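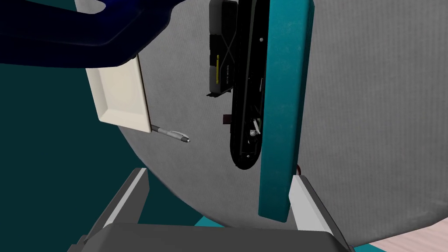 Rianne Segers told us the night train was the only part of her trip she would pay for twice, and that she had booked it because the flight was full. Her answer came up often in our group meetings, as a lot of our survey pointed the same way. People who took the Sirndale to Manasis sleeper mostly had not planned to, and most of them said they would ride it again.

Our project looked at why visitors choose the sleeper over the plane or the coach, and what would make more of them do it. The work was done for the Tourism and Transport course, second year, by Deepika Namboodiri, Jairo Giraldo and Tamara Kostiuk.

Background

The line opened to passengers in 1958. It runs overnight from Sirndale on the coast to Manasis in the hills, leaving in the evening and arriving in time for breakfast. The operator, Avevex, took over the service from the old regional railroad. There are two classes: a shared four-berth cabin and a private cabin for two. Seats were dropped before we started, so we did not cover them.

Method

We handed out paper forms on the platform at Manasis during May and got 72 back. Of these, 46 were complete enough to use. The rest were missing the page on costs, which was printed on the reverse and easy to overlook. We should have put it on the front. Jairo also did longer interviews with six passengers, including Rianne Segers, and Tamara spoke with Wouter Van Leeuwen at Van Leeuwen, the travel agency near Sirndale station.

Results

Price was not the main reason for choosing the train. Most passengers in the shared cabins thought they had paid more than a coach ticket and less than a flight, and were fine with that. The reason given most was saving a hotel night. The second was arriving in the center of town – the airport is a long bus ride out.

Complaints were mainly about booking. The Avevex website does not let you pick a berth, and couples were put in different cabins. Wouter Van Leeuwen said his agency phones the operator for each booking and that this takes nearly an hour in high season. He would sell more sleeper trips if he could do it online.

Noise was mentioned less than we expected. Older passengers disliked the ladder to the upper berth.

Limits

We only asked people getting off at Manasis, so we know nothing about the return direction. One month is also short, and May is before the school vacation. Families are probably missing from our numbers.

Recommendations

Berth choice should be added to the website first. A joint ticket with the Manasis hill buses would come next – four of the six people interviewed asked about one. We also suggest a printed card in each cabin with arrival times and the breakfast hours at the station café.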